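Opinion: The best robot product I've tried this year does one dull job

14 comments | 38 shares

I sort trash for fun now. Well, I watch a robot arm do it, which my family says is worse. Since March I've had the Hernura tabletop sorting kit on loan in my workroom, and I want to make the case for it, and for small, unglamorous robot kits in general, because I think the people who buy these things for classrooms and repair shops are looking in the wrong place.

The wrong place is the big demo. You've seen the kind: a shiny humanoid folds one shirt under stage lights and everyone claps. I clap too! But I can't put that on a table and learn something from it before lunch. With a sorting kit you get an arm, a pair of soft fingers, some bins and a job any eight-year-old understands. Cans go in one, bottles go in the other. Everybody in the room can tell whether it went right, and that does more for a beginner than any dashboard I've been shown.

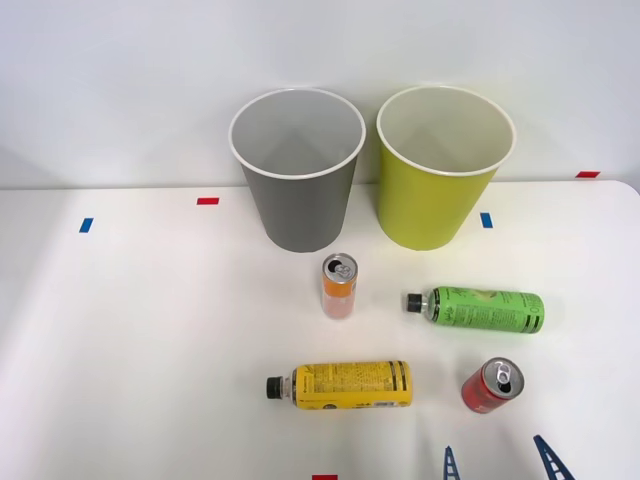 What I love most is how much trouble such a plain job can make. A can on its feet and a bottle on its side are two different problems. The can wants a straight approach from above, with the fingers on either side. The bottle has a neck, a fat middle and a cap, and if you grab it too near one end the other end droops. Clear plastic is hard for a camera to make sense of. Empties weigh next to nothing, so a clumsy nudge sends them rolling. You find all this out in your first evening, and you find it out by watching, with no reading required (although the manual is decent, and I did read it, eventually).

The fingers deserve their own paragraph. They're open lattice work, ribs and gaps all the way up, and they give a little when they meet something. I've used the hard parallel jaws on the Litwood arm, and they're fine for blocks. On a thin aluminum can they're either too shy or they crush it, and I got very tired of the sound. A finger that bends forgives you. It lets you be a bit wrong about where the thing is, and a beginner is going to be a bit wrong all day long.
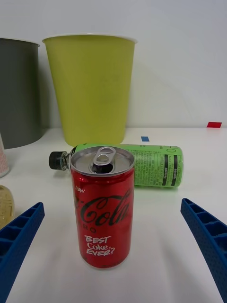
An opened Coca-Cola Zero can between the two blue fingers, with a green-labeled bottle lying behind it.

Now for the grumbling, because I have some. The setup guide spends 3 pages on unboxing and barely a paragraph on where to put the camera, and camera placement is the whole ballgame. The software saves every run under a number with no way to name it, so I'm now scrolling to run 513 to find the one good bottle grab I wanted to show a friend. And the price! At $2000 it's a serious purchase for a school. Clutton's kit costs less, but it comes with one bin and a suction cup, and I never got that cup to like a curved surface. If money is tight I'd sooner share one Hernura between two classrooms.

I've also heard the argument that sorting is a solved problem, so why practice it. I don't buy it. Scales on the piano are solved too. My own runs still go wrong in ways that surprise me, and each time I go back and change one thing: the angle, the speed, how wide the fingers open. That loop of try, look, change, try again is the entire skill, and I'd love for more people to get a turn at it with ordinary stuff out of the recycling instead of perfect foam cubes.

So if you're choosing a kit this year, pick the one that lets you use your own junk. Ask the seller what happens when an object is lying down. The folks at Shin gave me a long, cheerful answer about their cloud plan, and I still don't know if their arm can pick up a bottle.

Share this | Save | 14 comments

Related
Soft fingers or hard jaws? What I'd buy first
A month with the Litwood arm
Where to put your camera, at greater length than the manual

We use cookies to remember your settings and count visits. Accept | Manage choices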